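Trurum Opens Bed-Making and Laundry-Sorting Course to People Who Have Put It Off

Registration is open for the second round of The Unmade Bed, a short home-skills course from Trurum, the housekeeping school that believes a grown adult can learn to deal with a duvet.

The first round drew 300 sign-ups for a subject most of us assume we picked up as children. Many had not. In a survey sent out before the opening session, the most common answer to "Where do your clean clothes live?" was "on the bed."

Trurum has built the new course around that answer. It runs in 3 parts: clearing the bed, making the bed, and keeping the bed from turning back into a closet. The middle part is the shortest. The first part takes up most of the course, and people who own a great many sweaters are advised to start early.

"We used to begin with hospital corners," said Stefaniia Antoniuk, who wrote the course. "Then we noticed that people couldn't find the corners. There was a pile on them."

The lessons are plain. Take one thing off the bed at a time. Decide what it is before you decide where it goes. Dark things go in one stack and light things in another, and a stack is only a stack if it is folded. Shake the duvet from the foot of the bed, then smooth it outward from the middle - the dip in the center is where most people give up and put a cushion.

Fitted sheets are covered in an optional session. Trurum makes no promises about fitted sheets.

The new round has room for 600 people, who can join from home with their own bed and their own mess. A printed guide, the Clavlow Fold Book, comes with every place. It is written for people who don't read instructions, so it is mostly short.

"I have a degree and two children, and I was sleeping next to my laundry," said Aminu Ajayi, who took the first round. "Now I sleep next to less of it."

A follow-up course on closets is planned for October.
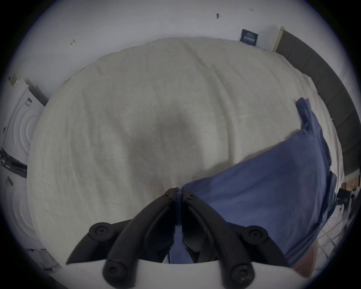 Blue cloth and bedding.

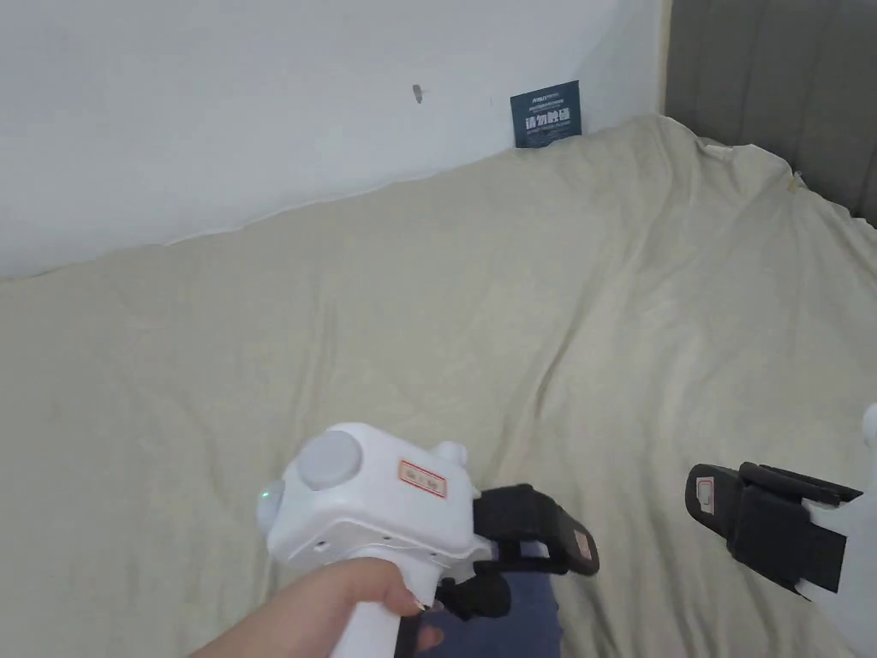
AMADI, June 1, 2025 - Places in The Unmade Bed can be booked through Trurum from today. Those who sign up will get the Fold Book by mail and are asked not to tidy up before the first session.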